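2 min read

A rule for grippers should say what happens with medicine. Our checklist at Trireo has 8 points and none of them speaks about it.

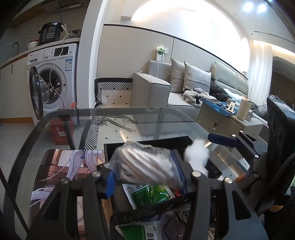

Trireo - Home Handling Group

A bag of cords or fabric may be dropped and picked up again. With medicine sachets in the tray just below, I want a written limit - who may move them, and when.

Comments (2)

Agree, but keep it to one page.

Kettani has such a rule already. It is too strict for homes.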